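Deltia Secondhand Clothing Listings

A data card for the text of secondhand clothing listings collected in Skostley and Ornach. Maintained by Sirkka Leinonen.

Last updated: February 6, 2024

Summary

Deltia holds 2,000 short listings written by people selling used clothes through the Eskola notice boards. Each listing is stored as one row of text with a few fields filled in by hand. The set was put together to study how sellers describe color, pattern, wear and fit when they have little space to do it.

Files

listings.csv has the main table
terms.csv has the pattern and color words, one per row, with the spelling we settled on
changes.txt lists edits made after the first release

Fields

id: row number, never reused
town: Skostley or Ornach
text: the listing as written, with phone numbers and street names removed
garment: one word from terms.csv, or "unclear"
pattern: plain, striped, checked, floral, abstract, other
wear: the seller's own words, copied from the text
price: as asked, blank if the seller wrote "make an offer"

How the pattern field was filled in

Two readers labeled every row from the text alone. Where they disagreed, the row went to a third reader, whose choice was kept. In all, 413 rows went to the third reader, and most of those were a choice between "abstract" and "other". Sellers use "abstract" for nearly anything that has no flowers and no straight lines. We use it for prints of loose shapes, patches or brush marks in several colors.

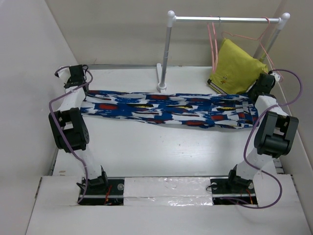 Vilho Manninen wrote that "other" should be dropped, as he had merged it with "abstract" in his own copy and lost nothing he needed. We have kept both for now. Anyone who wants the merged version can replace one word with the other in the pattern column.

"Striped" covers stripes of any width and direction. A listing that says "lines" counts as striped unless it also says the lines cross, in which case it is checked. Where a seller names several colors, all of them stay in the text field and none are moved to a separate column. An earlier version had a main_color field. It was removed in November after too many rows turned out to name three or four colors with no order to them.

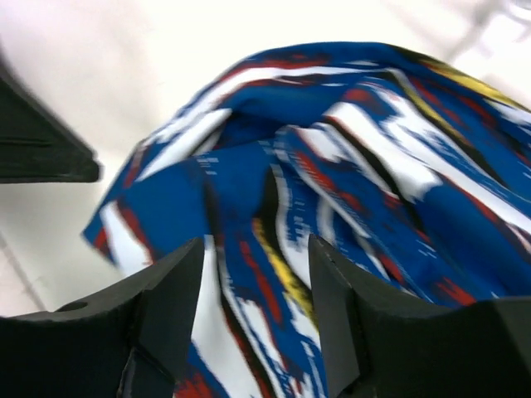 Striped cloth in blue, white, red, black and yellow.

Known problems

Shirts and dresses are overrepresented. Shoes were left out on purpose.
Ornach listings are shorter, with a limit of 30 words on the board there.
Sellers rarely mention stains. Do not read a blank wear field as good condition.
Prices were not adjusted for the date of the listing.

Use

Free for teaching and research. Please do not try to identify sellers. Send corrections to Sirkka Leinonen with the row id and the field name.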